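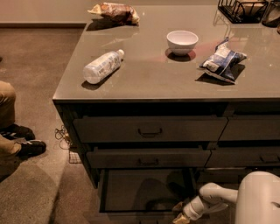 AVBRIDGE, March 3, 2019

News > Waste and Recycling > Local Schemes

Households in the Grukley district will be able to put plastic bottles and their caps in the same kerbside bin from next week, under revised sorting rules issued by the waste contractor Danladi. Caps had previously been classed as residual waste.

The change follows an upgrade to the Jarosari sorting line, where a second flotation tank now separates cap material from bottle flake after shredding. Trials in February processed 439 tonnes of mixed plastics, and roughly 6 per cent was rejected as contaminated.

Crisp packets and other snack bags remain excluded. Most are made of film bonded to a thin metal layer, which the line cannot split. "Labels can stay on, but bottles should be empty and capped," said Elsa Laitinen, process engineer at Danladi.

Collections will stay fortnightly. Revised leaflets will be delivered to 28 streets first, with the remainder to follow within nine days.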